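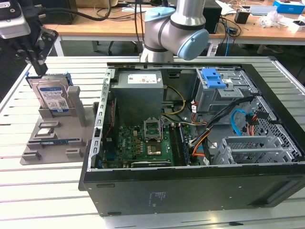
How a Robot Learns to Take a Computer Apart

Information for young visitors to the Trellham Learning Laboratory

Old computers contain metals and parts that can be used again. Removing those parts by hand is slow work. At Trellham, two robot arms are being taught to help.

A robot does not know what a hard disk drive is or how firmly to hold one. It must learn from examples. To make an example, a trained operator guides the arms through one small job, such as gripping a drive and placing it upright in a tray. While the arms move, cameras save pictures and the computer saves the position of every joint. One complete try is called an episode.

The learning system has 1,470 episodes to study so far. Of these, 194 show mistakes that the operator then put right. These are kept so that the robot can learn what to do when a part slips.

Why are so many needed? Computers are not all built alike, and cables can bend in many ways. A robot that has studied only one case may not manage the next.

Questions from school groups may be sent to Jong-dae Hwang, Education Office. Visits begin again in August.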